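Bench notebook – Golley pick kit, evaluation, week 2

Tuesday, started 8:40

Continuing with the Golley kit from Gromach. What they sell is the two-finger gripper, the wrist camera, a small controller and a year of their grasp software, which they call Öberg and which gets its own line on the quote. Loan runs to the end of February. Purchasing wants a yes or no before then and I'd like them to get something better than the brochure.

The brochure says "any produce, no tuning." Last week we tuned for a day and a half. Mostly closing force, which ships at a setting that leaves dents in a ripe peach. Gromach support said to lower it and then said lowering it voids the cycle time figure. So which number are we being sold?

Controller booted on the second try this morning. The first time it hung on the license check. Same as Friday's note, still no answer to my ticket. I don't want a picking cell that has to phone somebody before it will close its fingers. Pulled the log and saved it with the others on the shared drive.

Pads first. They come in a smooth version and a textured one. Golley recommends smooth for fruit. We tried smooth and things slid when the arm sped up, so we're on textured and staying there. Replacement pads come in packs of 2 and only from Gromach. Price not on the website, have to ask. I asked.

10:15 – moved on to upright holds, fruit gripped near mid-height with the stem end up. This is the pose we'd need for the tray packer and the one their demo video skips. Cardboard stays near the target so the software has some clutter to deal with. In their video everything sits alone on a clean mat.

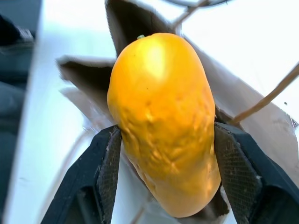
Does the kit work without the Öberg subscription?
Only in manual mode. The fingers open and close and the camera streams, but grasp planning stops when the year is up, and we would have to write our own or pay again.

That took three emails to get out of them and it ought to be on page one of the quote. Alier's quote for the competing gripper is higher up front with no yearly fee. Haven't had one on the bench, so I'm not going to say it's better. Their sales sheet is just as shiny.

Durability. Gromach claims 2,000 hours on the finger joints. No test conditions given, no load, no speed. I asked for the report and got the brochure again as a PDF. Treat it as no data until we see one.

11:30 – cable routing at the wrist. The supplied clips are too small for the supplied cable. Used our own ties. If we buy, add clips to the parts list.

Payload is fine for anything we'd pack. No complaint there. Mounting plate also fine, bolted straight on, holes where the drawing said. Writing that down so this doesn't read as if I'd made up my mind.

After lunch – force readout. The screen gives the grip force to 3 decimal places. Checked it against the bench load cell with the fingers closing on a flat block and the last two digits are decoration. The first one drifts as the motor warms up. For rigid parts who cares. For soft fruit that drift is most of the margin we have.

Log folder is at 115 runs since the kit arrived. I haven't sorted them by pad type yet, and until that's done please don't quote a success rate to anyone upstairs. Gromach's rep already asked for one "for the case study." There is no case study.

To do:
– sort runs by pad and by closing force
– chase license ticket again
– ask Alier for a loan unit, same length of time
– repeat upright holds at full arm speed, textured pads
– find out who pays return shipping

Powered down 4:50. Left the load cell clamped to the bench, please don't move it.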